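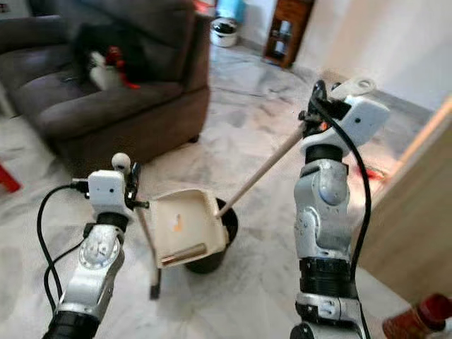 4. Adding a photo gallery

Open Pages, choose Gallery and press New. Each gallery holds up to 80 photos.

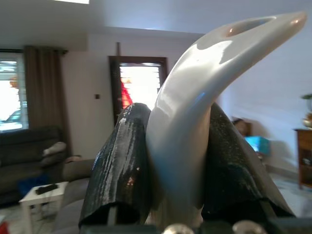 Every photo needs a short text description before it goes live. Keep it plain - "white curved object with an oval hole" will do.

5. Press Save. 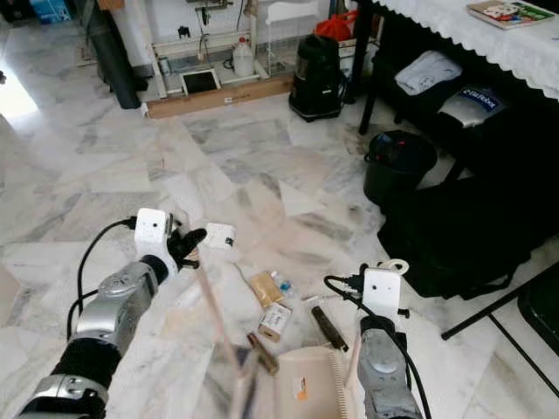 Captions are optional in Ralex. If you add one, name the main things, such as "small bottle with blue cap, marble floor".

Note: captions stop at 402 characters.

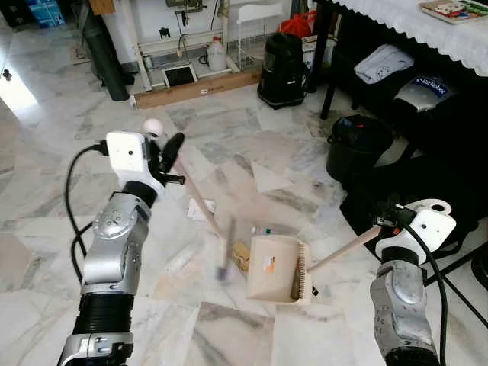

Sweeping the marble floor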